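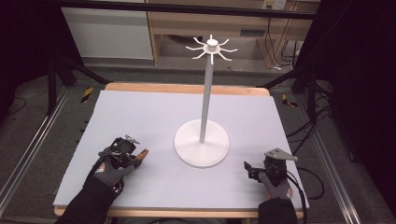
Paired hand-held grippers at the mug-tree station.

Members may now book the Trata paired gripper kit through the equipment loan service. The kit is supplied by Furetti and allows an operator to record household handling tasks with both hands. It is offered in two terms: a 20-day loan at $501, or a full-term loan at $1285, each inclusive of freight within the metropolitan area.

Nazma Khan, Equipment Programs, assessed the kit over the course of April. Her report finds the grippers well balanced and the set-up guide clear, although operators with smaller hands may tire during longer sessions. She recommends a rest break after every 50 recordings. Cabling should be routed clear of the operator's feet before work commences. 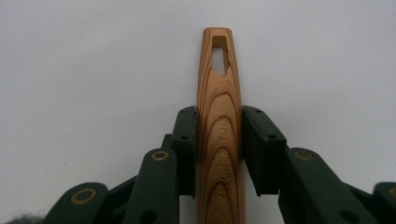

A slotted wooden kitchen tool held between the gripper pads.

Kitchen items form the larger part of the suggested task list. The report notes that narrow handles were held securely during the assessment, while polished metal cutlery required several attempts. Replacement pads may be ordered separately from Furetti.

Enquiries and bookings should be directed to Kasun Pramanik at the Ditutside office. An introductory session will be held on Saturday at 10 am, and places must be reserved in advance.

Filed under: Equipment and Services

Recent items
Revised fees for workshop bench hire
Sabina Wickramasinghe appointed to the Khondokar program
Labelling and return of loan batteries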